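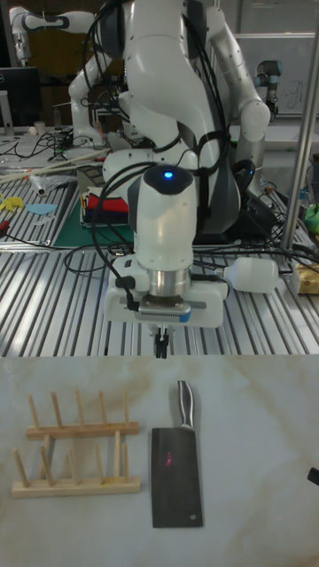
Effect of Demonstration Start Pose on Learned Knife Placement

Emília Sokol, Jae-in Seol
Supervisor: Nomvula Mkhize
Project report, Guvura Lab, October

1. Purpose

The task is to pick up a cleaver by the handle and set it down next to a dish rack. An earlier policy by Yi-chun Wu was trained on demonstrations that all began from the same arm pose. It failed when the arm began elsewhere. We tested whether varying the start pose during collection reduces this error without adding more demonstrations.

2. Setup

One arm with a two-finger gripper was used. The cleaver lies flat on the marble-patterned tabletop to the right of the wooden rack, with the handle toward the robots. The rack is kept empty. A fixed camera covers the workspace. The other arms on the bench were not part of the experiment and were not commanded during trials.

3. Method

We recorded two sets of 50 demonstrations each. Set A used a single start pose with the fingers slightly open above the table edge. Set B drew the start pose at random from a box centered on the same point. Both sets were used to train the same network with the same settings. Training ran on the Urnov machine.

Each policy was then run for 20 trials from start poses not found in either set. A trial counted as a success if the cleaver was lifted and put down flat without touching the rack. Trials were scored by Américo Meireles, who was not told which policy was running.

4. Results

Policy A succeeded in 7 trials. Most of its failures happened before contact: the gripper moved along the path it had learned and closed beside the handle. Policy B succeeded in more trials than A, and its failures came mainly after the grasp, when the blade rotated in the fingers during the lift.

5. Limits

The cleaver position was changed very little between trials, so nothing can be said about object placement. The handle is smooth steel and slip was not measured. A repeat with rubber finger pads is planned.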